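Sala Nirkska: leia-me do inventário

Versão de 19/01/2020. Mantido por Marcela Sokol. Reclamações sobre a cor da relva devem ir para Torben Kohlhase, que a escolheu.

O que contém
Lista em texto simples de 73 entradas: mobiliário, aparelhos, cabos e uma paisagem inteira. Cada linha tem código, designação, parede e estado. O mural conta como um único item, apesar das colinas, das árvores e da insistência do Torben em registar o céu à parte.

Categorias
PAR: paredes e o que nelas está impresso
ECR: ecrãs e suportes
CAB: cabos, categoria em crescimento
DIV: tudo o que ninguém quis classificar 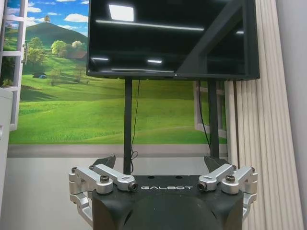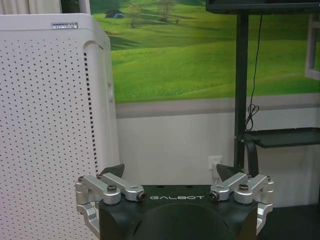

Parede do mural, com o ecrã preto no seu suporte e um cabo pendurado junto ao poste.

Notas de preenchimento
O ecrã e o suporte têm códigos separados (ECR-27 e ECR-40). O campo "vista" aceita "campo" ou "nenhuma"; o valor "campo, com televisão à frente" foi recusado na revisão 2, com votos contra.
A tenda azul do mural não é equipamento de campismo. Já foi requisitada uma vez.

Por fazer
Identificar as pontas dos cabos. Decidir se a janela pintada precisa de limpeza trimestral, como consta do contrato com a Broser. Próxima revisão em março.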